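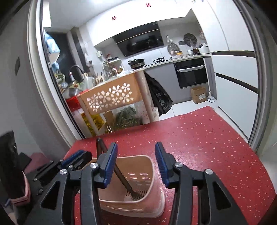

Long-handled brush in a pink basket.

Arkum: a word list of Dradville household talk

Arkum is a small collection of the words people in Dradville use at home, the ones that never quite made it into a printed dictionary. It has 284 entries so far, each with a spelling, a meaning and at least one sentence that somebody said out loud. I love this sort of thing and I hope you will too!

Last updated: 2 April 2020
Maintainer: Baltasar Navarrete
Language: English (local)
Format: CSV, UTF-8

What's in the folder

words.csv has the entries themselves
sentences.csv has the example sentences, linked by word_id
spellings.csv has every variant we were given
notes.txt has everything that wouldn't fit in a column (do read it, the best stories are in there)
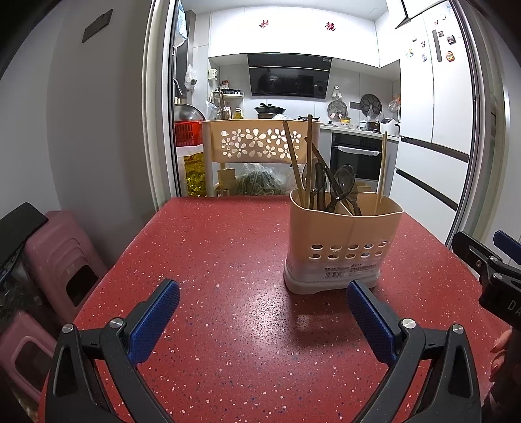
2 min read

How the words were gathered

Most came from long chats over tea, written down in pencil and typed up the same evening. A good few came by post after the Foulkes newsletter printed our appeal in January, including one wonderful letter with nine words for a draught, all different, all from the same street. "Snibble" is the one I use now.

Meanings are given in the speaker's own wording wherever we could manage it. If two people disagreed, both meanings are kept, and the column called agreed is set to no. Please don't merge these!

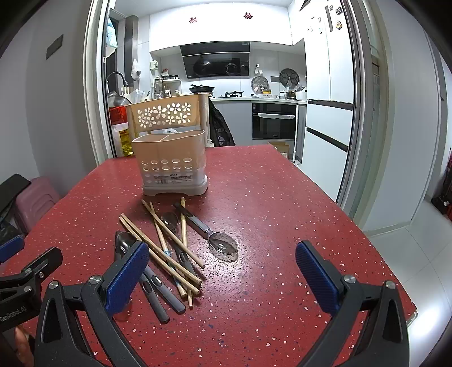

The same goes for spelling. Hardly anyone had ever seen their word written down, so the main spelling is simply the one the first speaker preferred, and the rest live in spellings.csv. "Flommock" has four, and I'd happily argue for any of them.

Known gaps

Older speakers are much better covered than younger ones. Garden words are thin. There are no sound recordings yet, and for words like "ooster" that's a real loss, as the vowel is half the fun. A handful of entries may also be private family jokes; they're marked family in the type column and we've kept them all.

Using it

Copy it, print it, read it to your gran. If you publish something from it, name the list and the version. The older copy in Vudent format still opens, but it's missing the sentences.

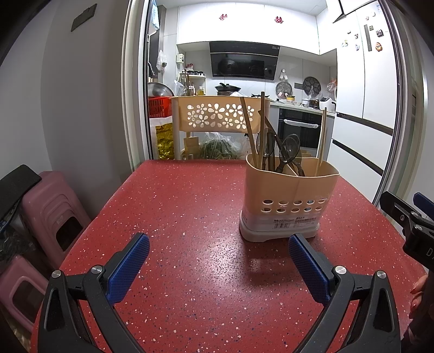

Beige utensil holder with wooden chopsticks and dark-handled spoons.

Sending us a word

Open an issue with the word, what it means and who you heard it from (first name or "my uncle" is fine). A sentence helps enormously. Corrections to existing entries go in the same place, with the word_id in the title.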